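Minutes, Sunditz Residents' Association, 28 April 2020
Held by telephone, 2 lines dropped and rejoined

**Present:** Quentin Aubert (chair), Solène Gaillard (minutes), and eight households from Cokus Road and Mahama Close.

**1. Last minutes**
The March minutes were agreed with one change. Item 4 should read "back gate", not "side gate".

**2. Shopping and prescriptions**
The rota is holding up. Cokus Road has enough drivers in the mornings but is short after four o'clock. Prescriptions should be ordered a week ahead, as the queue at the chemist is long. Quentin will put a note through doors.

**3. Newsletter**
108 copies went out. Two came back from the empty flats in Mahama Close. Solène asked for recipes and seed swaps for the next one, by email if possible.

**4. Computers for schoolchildren**
Several families are sharing one computer between children. Members were asked to look in lofts and cupboards for old desktops. Owners should remove their own files first. Keyboards and mice are also wanted.

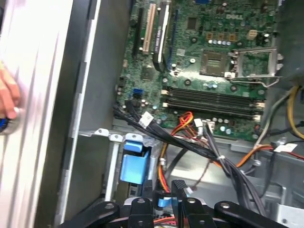 *Inside a Dell desktop, with the motherboard and expansion slots.*

Collection will be from doorsteps. Quentin has a list of families and will keep it private.

**5. Talo footpath**
The lower end is still flooded by the stile. The council has been written to again. It was agreed to ask for a load of stone and not to put down planks.

**6. Summer fair**
Put off. The deposit on the marquee can be carried over to next year. Solène to get this in writing.

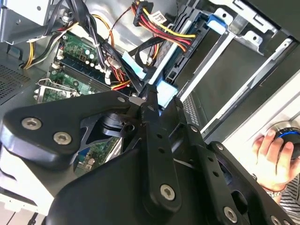

*Item 4: desktop tower with the case open.*

**7. Any other business**
Bins in Mahama Close are being left across the pavement. Residents to be reminded.

Next meeting by telephone, same number. Quentin to circulate the date.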